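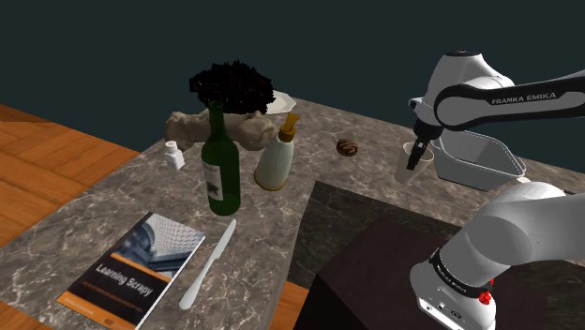
Cup-to-bin task in sim, cup in the gripper, white bin behind it.

March — Tornum sim bench, notebook
Posted by the Tornum bench desk
2 min read

Picking up from the morning entry. The cup task stopped twice on the same fault, a force spike on the fingers during the approach. Jadoon logged it as a contact limit and put the arm in hold, as it should. The job queue then cleared the hold by itself and started the next episode with the arm still in the bad pose. That second part bothers me more than the spike.

Settings at the time: physics step 1,000 Hz, episode limit 700 steps, 2 workers. Nothing changed from the last good batch except the cup asset, which came in with the new Altance object pack.

First guess was the wrist calibration. Reloaded the old one and got the same spike. Next I went through the wrist view, with the fingers low over the near side of the cup. 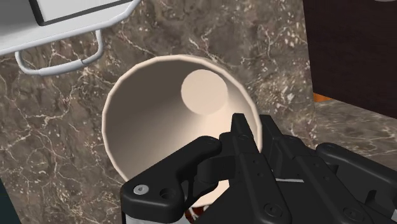 The collision mesh for the new cup is a closed hull. The visual mesh is open, so the planner's grasp check passes with a finger inside the rim, and the physics then treats that finger as buried in a solid. It gets pushed out hard and the force reading jumps. Swapped in the old cup at the same scale — no spike.

Auto-clear on hold is now off in Dalier. Please leave it off, including for overnight batches. The same queue code drives the real arm, and a hold there has to wait for a person.

Still to do:
- decompose the cup mesh and rerun the 1,000 episodes
- check the other hollow items in the pack
- find out when auto-clear got turned on; the config history only shows the merge

Recent entries
Jadoon log levels, what we keep
Gripper width drift after reset
Altance pack import notes
Dalier queue: stuck workers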